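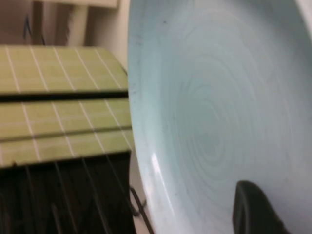 讲稿笔记：在家里录音的合唱团
讲者：Tiina Halonen
2020年11月29日，线上
（这份笔记是给我自己看的，会后也发给大家。括号里是提醒我自己的话。中文不是我的母语，写出来我比较放心。）

开始以前
（先检查共享屏幕，有没有打开“共享电脑声音”。上次试讲的时候忘了，大家看着我跟着没有声音的歌点头。）
（水放在左边，离键盘远一点。）
（等主持人介绍完再打开麦克风。）

幻灯片1：题目
各位下午好，我叫 Tiina Halonen。我的中文是成年以后学的，所以有时候我会说得慢，有时候会停下来找词。如果有哪句话听不懂，请写在聊天窗口里，我会在每一段结束以后看一次。
我是 Sonent 合唱团的编曲和声部指导。Sonent 是一个业余的无伴奏合唱团，团员里有护士，有会计，有中学老师，也有已经退休的人。今年春天我们和很多合唱团一样停止了见面排练。今天我要讲的，是我们怎样把57个人在自己家里录的声音，做成一首可以听的歌。
我先说明，我不是录音师。我讲的是一个编曲的人在这件事里学到的东西：谱子怎么改，导唱怎么做，怎么给团员写说明，收到录音以后怎么听。混音的部分是 Wajid Sial 做的，他今天也在线，技术问题最后可以问他。
（Wajid 说他只能留到问答的前半段。先回答给他的问题。）

幻灯片2：我们要唱什么
这首歌叫《Prarotance》，是我写的，无伴奏，6个声部：两个女高音声部，一个女低音声部，两个男高音声部，一个男低音声部。速度是每分钟80拍。去年冬天我们在音乐会上唱过一次，所以大部分团员会唱，谱子也在大家家里。
我当时想，既然大家都会唱，那么录音应该很容易。这个想法是错的，而且错了好几个地方，下面我一个一个讲。
（放去年音乐会的录音，只放开头一段，到第一次换气就停。）
请大家注意一下这里的换气。指挥在这个地方抬了一下手，全团等他，然后一起进来。这个等待在谱子上没有写。那一天等了多长，大概只有那一天在场的人知道。等我们分开录音的时候，这个没有写在谱子上的等待，就成了第一个麻烦。

幻灯片3：第一次尝试
第一次我们的做法非常简单。我发了一封邮件，里面有谱子，有一个节拍器的音频文件，还有一句话：“请大家按照节拍器录自己的声部，星期五以前发给我。”
我现在再看这封邮件，觉得很不好意思。
收到的录音里面，有人把节拍器也录进去了，因为他用电脑的喇叭放节拍器。有人从第一拍开始录，有人从唱第一个音的时候开始录，所以我完全不知道应该把文件放在哪里。有人整首歌慢慢地低下去，唱到结尾时已经低了将近一个半音，可是他自己一个人听，听起来很好，每一个音程都是对的。
有一位女低音，她唱得很稳，音也准，但是她唱的是旧版本的谱子。旧版本的中间有一段反复，后来我删掉了。她的文件比别人长出一大截，我花了一个晚上才明白是怎么回事。
（在这里停一下。如果有人在聊天窗口里写自己的类似经历，读一两条。）
我把这些录音放在一起，听了一遍，就关上了电脑。我对团里说，请大家给我一点时间，我们重新来。

幻灯片4：谱子要改
重新来的第一件事，是改谱子。
在排练厅里，谱子可以写得比较松。我写一个延长记号，指挥会决定它有多长。我写“渐慢”，大家看着指挥的手就慢下来了。我忘记写一个换气，旁边有经验的人会换气，新团员跟着她换。在家里，这三种帮助都没有了，只有一张纸和一副耳机。
我做了下面这些修改。
延长记号全部拿掉，改成写清楚拍数的长音。原来的延长记号在我们那场音乐会上大约相当于五拍，我听了几遍以后决定写五拍，后面加一拍休止。
渐慢的地方，我没有拿掉，不过把它做进了导唱音轨里面，这个后面再讲。
每一个换气都写上。不换气的地方也写，写“连起来”。同一个声部的人可以轮流换气，这在现场是很自然的事，一个人换的时候旁边的人盖住她。在家里录音，如果我不安排，人们会在同一个地方换，也就是句子中间那个最需要空气的地方。所以我把每个声部又分成甲组和乙组，两个组在不同的位置换气。
每一个词尾的辅音，写清楚在哪一拍。这一点我要多说几句。

幻灯片5：词尾的辅音
（放例子一：没有整理过的词尾。音量先调小！）
大家听到了，那个“t”像下雨一样。唱的时候元音差一点点没有关系，耳朵会把它们混在一起，甚至觉得好听，觉得人很多。辅音不行。“t”、“k”、“s”差一点点，每一个都听得见。
歌词是芬兰语，芬兰语的词尾常常有“t”和“s”，这是我自己的语言给我带来的困难。我在谱子上，在长音的后面，用小字写上辅音，放在准确的拍子下面。比如一个四拍的长音，“t”写在下一小节的第一拍。
然后我又做了一个决定，有些指挥朋友不同意：每个声部只有甲组的人唱词尾的辅音，乙组唱到元音就结束，嘴巴不要关。
（放例子二：同一句，只有甲组有词尾。）
我觉得第二个听起来词更清楚，虽然唱辅音的人少了一半。
不同意的朋友说，歌手唱一个没有结尾的词会很不舒服，感情会断掉。他说得有道理。有两位团员后来告诉我，她们在乙组唱的时候，觉得自己像是在唱别人的歌词。我没有找到更好的办法，下一首歌我打算让甲组和乙组每一段交换一次。

幻灯片6：导唱音轨
现在讲导唱音轨。如果今天的内容里大家只带走一件事，我希望是这一件。
导唱音轨就是歌手录音的时候在耳机里听到的东西。第一次我们只有节拍器。节拍器告诉你时间，它不告诉你音高，不告诉你轻重，也不告诉你别的人在哪里。
第二次的导唱音轨是这样做的。
先有一个真正的人声。每个声部我请了一位比较有经验的团员，先按照新的谱子录一遍。顺序是男低音先录，然后是女高音的第一声部，然后是中间的声部。每一个后来录的人，都能听到前面已经录好的人。这样音准就有了一个底。
这个顺序我试过两种。我开始是从旋律开始录的，女高音先来，结果男低音后来总是觉得别扭，因为女高音一个人唱的时候，三音唱得比较高，男低音没有办法放在下面。换成男低音先录以后好得多。
第二，人声下面有很轻的钢琴，只弹每一句的第一个和弦。如果整首歌都有钢琴，人会跟着钢琴的律，最后合起来和弦有点硬。可是如果完全没有，就会慢慢降下去，像我刚才讲的那位团员那样。每句给一次，我觉得差不多够了。
第三，节拍用木鱼那样的声音，短，低，不刺耳。高的“嘀嘀”声从耳机里漏出来，麦克风很容易录到。
第四，渐慢的地方，节拍要细分。速度不变的时候，每拍响一下就可以了。渐慢的时候我让它每半拍响一下，唱的人就能听出来它在慢下来，并且慢多少。
第五，开头。开头有我说话的声音：“请拍手。”然后响四下，第四下大家拍一次手。然后空一个小节，给第一个和弦，再数一个小节，进来。
（放导唱音轨的开头。可以请大家在自己家里跟着拍一次手，麦克风不用打开。）
这个拍手很重要。Wajid 用它来对齐文件。有了拍手，他不需要知道谁从什么时候开始录，也不需要知道谁的手机有延迟。用蓝牙耳机的人除外，蓝牙耳机的问题等一会儿讲。

幻灯片7：每个人听到的不一样
每个声部的导唱音轨是不同的。自己的声部比较响，放在右边的耳朵。其他声部比较轻，放在左边。
有几位团员说，她们希望自己的声部轻一点，因为太响的时候听不见自己。所以后来每个声部有两个版本，一个叫“请带着我”，一个叫“我自己可以”。名字是团员起的。我原来的名字是“版本A”和“版本B”，没有人记得住哪个是哪个，常常下载错。
文件放在 Voditz 上。Voditz 是我们用来交换文件的网站，它允许每个人看到自己的文件夹，看不到别人的。这一点我们讨论了很久。

幻灯片8：一个人唱歌是害怕的
这一段是我本来没有准备讲的，是团长请我加进来的。
业余合唱团的团员，很多人从来没有听过自己一个人唱歌的录音。在团里唱歌的时候，你听见的是大家，你的声音在里面，很安全。现在我请他们一个人对着手机唱，然后自己听一遍，然后发给一个专业的人。对他们来说，这件事很可怕。我当时没有想到。
有一位在团里唱了很多年的男高音，给我写了一封很长的邮件，说他决定退出，理由是他现在知道了自己的声音是什么样子，他觉得对不起旁边的人。我给他打了电话。我们谈了很长时间，我先让他听我自己的录音，没有修过的，里面我的气不够，有一个音也偏低。然后我把他的录音放进他的声部里，再放给他听。他听不出来哪一个是自己，他很高兴，后来他录了三遍，每一遍都发给我。
从那以后，我们定了几条规矩。
谁的单独录音只有两个人听，就是我和 Wajid。声部长也不听。
歌做完以后，单独的录音全部删掉，删掉以后我写信通知大家。
不想录的人可以不录，不需要说理由。他们帮忙做别的事情，或者什么也不做，等我们再见面。
我给每个人回信，每封信里至少写一句关于他的声音的具体的话。不写“很好，谢谢”。我会写“第二段的‘u’很圆，我很喜欢”，或者“你在长音的最后没有松掉，这个帮了整个声部”。写这些信花的时间比听录音还多。（这里不要讲得太快。）

幻灯片9：录音说明，一页纸
第一封邮件只有一句话，第二次我走到了另外一个极端，写了很长的说明，有图，有表格。没有人读完。最后剩下一页，我念给大家听。
请用有线的耳机，不要用蓝牙。
手机放在离嘴一条手臂的地方，比嘴高一点，麦克风不要对着墙。
在有窗帘、有衣服、有床的房间里录，不要在厨房和浴室。
关掉洗衣机，冰箱如果在旁边，请换一个房间。
站着唱。
跟着我的声音拍手。
如果唱错了一个地方，请继续唱到最后，然后从头再录一次。两次都发给我。
文件名写你的声部和名字。
录完以后喝一杯茶，明天再听。
最后一条是声部长加的，她说很多人录完马上听，听完马上不满意，一个晚上录十几次，声音越来越累。第二天再听，常常觉得第一次最好。
关于浴室，我想解释一下。很多人喜欢在浴室里录，觉得自己的声音好听。我理解。可是浴室的回声录进去以后拿不出来，如果有几间不同的浴室放在一起，听起来就很奇怪。干的声音可以加上一个教堂，湿的声音没有办法搬家。（“干”和“湿”是录音的说法，如果有人看起来不明白，解释一下：没有回声，有回声。）

幻灯片10：收到文件以后
现在讲我怎么听。
我先不对齐，也不合在一起，一个一个听一遍，用铅笔在谱子上作记号。哪里音低了，哪里进早了，哪里有狗叫。
然后我把每个录音分成三种。第一种，整首都可以用。第二种，有的句子可以用。第三种，这次先不用，请他再录一次，并且告诉他具体改什么。第三种很少，大部分是因为耳机或者房间的问题，跟唱歌没有关系。
第二种最多。开始的时候我有一个原则，我想每一个人从头到尾都在里面，否则不公平。后来我放弃了这个原则。一个人在他唱得舒服的句子里出现，在最高的那一句里轻下去，现场其实也是这样的，高的地方有人会聪明地轻一点，让别人上去。我对大家讲清楚了，每个人都在歌里，但是不一定每一句都在。没有人抱怨。
音准的修正我们做得不多。Wajid 可以把每一个音都拉到正中间，他给我做过一个例子。
（放例子三：全部修过。然后放例子四：只修了长音。）
例子三听起来像电子琴的合唱音色。人的声音之间有一点点不同，这个不同就是合唱的宽度。我们最后只修长的和弦，只修偏得明显的，男低音几乎没有修。

幻灯片11：时间对齐
关于时间，这里 Wajid 和我的意见不完全一样，我尽量公平地讲。
Wajid 的习惯是先把每一句的开头对齐，对得很紧。他做过很多流行音乐的和声，在那种音乐里，紧是好的。我希望松一点，特别是在轻的段落。我们用同一句话做了几个版本，发给几个没有参加录音的朋友听。朋友们的意见也不一样。
最后的办法是：辅音开头的词对得紧，元音开头的词不动。快的中段对得紧，第一段和最后一段松。
我现在听最后一段，还是觉得有一个地方太松，在男高音第二声部进来的时候。Wajid 当时提醒过我。（看一下他有没有笑。）

幻灯片12：蓝牙耳机
刚才说等一会儿讲蓝牙耳机。
蓝牙耳机有延迟，你听到导唱的时候已经晚了一点。如果只是晚，而且一直晚得一样多，有拍手就能对齐，因为拍手也是晚的。困难在于有的耳机，延迟中间会变，信号断一下，再接上的时候就不一样了。这样的录音，第一段是对的，第三段是错的，要一句一句地移动。
另外，有的手机连上蓝牙耳机以后，会自动用耳机上的小麦克风来录音，声音就像打电话。团员自己常常不知道。
我们后来买了一批便宜的有线耳机和转接头，邮寄给需要的人。这个钱花得很值得。

幻灯片13：钱
主办方请我讲一下费用，所以我简单讲一下。
整个项目的预算是3,000欧元。其中最大的一部分是混音的工作，这是应该付钱的工作，请大家不要因为是线上的就请别人免费做。其次是耳机、转接头和邮费。谱子的新版本由 Kazlauskienė 出版社重新排版，因为他们有这首曲子的出版权，改动需要他们同意。他们同意得很快，也没有另外收费，不过我建议大家早一点写信问，不要像我一样，导唱都录好了才想起来。
我自己的时间没有算在里面。如果算进去，数字会不一样。

幻灯片14：完整的歌
（关掉自己的麦克风。放全曲。放完以后等几秒钟再说话。）
（如果网络不好，不要重放，把链接贴在聊天窗口里。）
谢谢大家听。大家可能注意到了，最后的和弦后面有一点房间的声音，有椅子响了一下。Wajid 问我要不要去掉，我说留着。那是女低音声部长家里的椅子，她唱完以后坐下来了。

幻灯片15：下一次我会改变什么
有几件事我还没有做好。
力度。在家里录音的人，轻的地方不够轻，响的地方不敢响，因为有邻居。结果所有的人都在中间。混音可以把音量推大，可是一个轻轻唱的声音推大以后，还是一个轻轻唱的声音。我想过请大家在车里录响的段落，有一位团员试了，效果比我想的好，我还需要多试几次。
眼睛。我们没有用指挥的视频，只有声音。我知道很多合唱团用视频。我担心看视频的人和看谱子的人反应不同，所以没有用。也许我错了。如果在座的有人两种都做过，我很想听您的经验。
曲子的选择。《Prarotance》是为一个大的空间写的，里面有很多长的休止，在教堂里，休止的时候和弦还在空气里。在家里录音的时候，休止就是休止，歌手站在自己的卧室里，数拍子，听见冰箱。很多人说，最难唱的地方是不唱的地方。下一首我会写得密一些，休止短一些，让大家一直有事情做。
聚在一起听。录音的那几个星期，大家都是一个人。歌做好以后，我们在线上一起听了第一遍，很多人开了摄像头，和家里人坐在一起。我觉得应该早一点做这件事，在只有一半的时候，就请大家来听一次，这样后面录音的人知道自己是在往什么里面唱。

幻灯片16：问题
（先请 Wajid。）
下面是我准备好的回答，如果有人问到。

如果有人问：小的团，比如每个声部只有一个人，能不能这样做？
可以，而且对齐更容易，但是每个人都听得很清楚，所以录音的房间更重要。换气不能轮流，谱子要重新想。

如果有人问：用什么软件？
我不想推荐。我自己用的软件很旧。请 Wajid 回答，如果他已经离开，告诉大家我会把问题转给他。

如果有人问：不认识五线谱的团员怎么办？
我们团里有好几位。他们用“请带着我”那个版本，听着学，学得很好。给他们的歌词单上，我把换气和词尾的辅音用颜色标出来，他们说比五线谱清楚，后来有几位认谱的人也来要。

如果有人问：孩子的合唱团？
我没有做过，不敢说。孩子的录音，要先和家长谈清楚文件给谁听，什么时候删。

如果有人问：以后能见面排练了，还会不会继续这样录？
整首歌这样做，我希望不需要了。导唱音轨会继续做，请假的人可以在家里练。写清楚词尾辅音的习惯我也会留下来，指挥说这样他省了很多说话的时间。

（结束的时候感谢主持人和做字幕的同事。把录音说明那一页的链接再贴一次。离开会议以前，等主持人先说再见。）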